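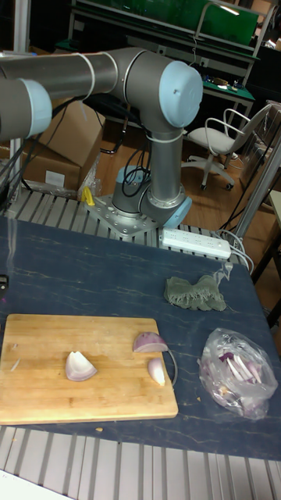 Figure 4. Gray arm with light blue joint caps, mounted behind a dark blue table; light wooden board at lower left.

4. Stalling and rail cleaning on small-scale layouts

4.1 Background

Small locomotives stall more often than large ones. They weigh less, their wheels touch the rail over a smaller area, and many have only four wheels that pick up current. Most owners blame dirt. The earlier survey by Yeon and Yang asked club members what they did when a locomotive stopped, and the most common answer was to clean the rail and try again. The survey did not ask whether cleaning helped, or what was used.

We wanted to compare cleaning methods on a layout that was in normal use. Test ovals are easy to control, but they rarely have the features that cause trouble in practice: crossings with long unpowered sections, slightly uneven baseboard joints, and sidings that see one train a month.

4.2 Layout and rolling stock

All running took place on Jikik, a branch line terminus built by Bok-nam Na and Jin-sol Kwon to a scale of 2 mm to the foot. The layout has a single main line, a passing loop, a goods yard, and a short harbor siding set into the road surface. The rail is nickel silver throughout. Turnouts were built by hand on soldered sleepers, and the crossings are switched with the point blades.

Two locomotives were used. The first was a four-wheel shunter on a Stireo chassis, with pickup from all wheels. The second was a six-wheel tank engine with a Mai gearbox, picking up from four wheels on one side and the other as the frames are split. Both were fitted with new wheels before the work began and run in for an evening on a separate track. No stay-alive capacitor was fitted to either.

4.3 Cleaning methods

Three methods were compared. In the first, the rail head was rubbed with an abrasive block. In the second, it was wiped with a lint-free cloth and isopropyl alcohol. In the third, it was wiped in the same way, then given a very thin coat of graphite from a soft artist's pencil. The abrasive block was a fine grade sold for the purpose. We did not test coarse blocks, which are known to leave scratches that hold dirt.

The wheels were cleaned the same way in every case, with alcohol on a cotton swab, so that any difference would come from the rail.

4.4 Procedure

Each method was given 1,000 passes per locomotive. A pass was one trip from the fiddle yard to the buffer stops or back, at a slow walking pace for the scale. The operator noted every unplanned stop and where it took place. A hesitation without a full stop was not recorded. Passes were run in blocks of 200, with the wheels cleaned between blocks and the rail left alone.

Running began in August. The windows were kept closed during each session, and the ballast was vacuumed before the start of each method.

4.5 Results

The abrasive block gave good running at first and then declined steadily. By the last block of passes the shunter was stopping regularly in the harbor siding. Alcohol alone held up longer. Alcohol followed by graphite gave the fewest stops with both locomotives, and the gap was widest for the shunter.

Most stops happened in the same few places whichever method was used. One was the baseboard joint at the throat of the goods yard. When Kwon packed the joint level after the main series and repeated 10 passes with each locomotive, neither stopped there. This is too small a number to rely on, but it suggests that some stops blamed on dirt are caused by poor track level.

Graphite did reduce adhesion. The tank engine slipped on the climb out of the loop with its usual train, and one wagon had to be removed. Na has since left the climb uncoated.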